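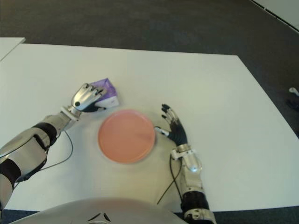
Words and photo: Isauro Villalobos
Filed under Days Out, October

I'd been promising myself a trip to the Griltavent open day for ages, and this year I finally got my act together, booked the early slot and dragged Niall Guthrie along with me. Niall will go to anything if there's a bacon roll at the end of it. (There was. More on that later.)

For those who don't know it, Griltavent is the big tableware and household goods place out past the ring road, the one with the long green roof you see from the train. They open up once a year and let you poke about the showroom, the packing side and the sample rooms, and then they sell you seconds on the way out, so of course it's packed with people like me who already own too many plates.

We got there just before ten and were given a sticker and a map. The map was hopeless. We went the wrong way straight off and ended up in the corridor with the old catalogues on the wall, and I could have stayed there all morning! There's a whole run of them from the days when everything was brown and had a mushroom on it. My mum had the gravy boat from one of them and I stood there pointing at it like a fool while Niall pretended to be with somebody else.

The sample rooms were my favourite bit by a mile. They're plain spaces, dark grey carpet and big white tables, and it's where the new colours get laid out before anyone decides what goes in the range. I took my picture in there. It's a round one, quite shallow, with just a bit of a rim to it, in a salmon pink that I fell for on the spot. On a matt white table it really sings. There was a little purple and white box next to it as well, and the purple against the pink was so nice that I've been thinking about the back bedroom ever since.

I asked the woman showing us round what the colour was called and she said it hadn't got a name yet, only a number, 1,953, and they'd be choosing one after Christmas. Niall suggested Tinned Salmon. She wrote it down, bless her, though I don't suppose it'll get far.

What I hadn't realised is how much fuss goes into a rim. Too high and the plates look like pie dishes, too low and your gravy's off over the side. She told us this range, which is called Mowat, went through three different rims before they all agreed, and that the rows over it went on for most of the summer. I loved that. I've been in meetings like that and they weren't even over anything as useful as a plate.

After that we went through to packing. You stand behind a yellow line and watch the boxes being made up, and it's very soothing, I must say. Each plate gets a sheet of paper folded round it, then a card divider, then the next one, and the whole lot goes into an outer carton with more card down the sides. They let the visitors have a go at a table at the back. Mine came out like a badly wrapped Christmas present. Niall's was perfect, corners and everything, and I heard about it all the way home.

One grumble while I'm here. The Gandex room, where they keep the pans and the lidded stuff, was shut when we got to it, and the map said it was open till noon. The chap on the door was apologetic and said to try again after lunch, but by then we'd lost our places in the queue for the shop and I wasn't giving that up twice. If you go next year, do the pans first.

The roll van was in the car park. Bacon or egg, proper thick bread, tea in a mug you had to give back (a nice one too, so I can see why they watch you). We sat on a wall and ate in the wind. There were picnic tables but they'd gone to a coach party.

Then the seconds shop, which is the real reason anyone comes. It's a big shed with shelves down both sides and bargain bins in the middle, and people have very sharp elbows. No pink, sadly, it's not out yet and I did ask. I came away with six bowls from the Erkska range in a sort of oatmeal colour, a jug with a wonky lip that still pours fine, and a butter dish I didn't need. Niall bought one egg cup. One! He lives alone, he says, so why would he want two.

A few practical bits if you're thinking of going. Tickets are free but you have to book, and they only let 100 people in for each slot, so get in quickly. Parking is round the back and it's a muddy walk. Take your own bags for the shop, and some newspaper if you've got any, as they run out of wrapping by lunchtime. The floors are all level and there's a lift up to the sample rooms, though you have to ask for it. The loos are by the catalogues.

I've asked to be put on the mailing list for when the pink comes out, whatever they end up calling it. I'd like 3 dinner plates and 3 side plates to start with, and the old blue ones can go to my sister, who has been eyeing them up for years.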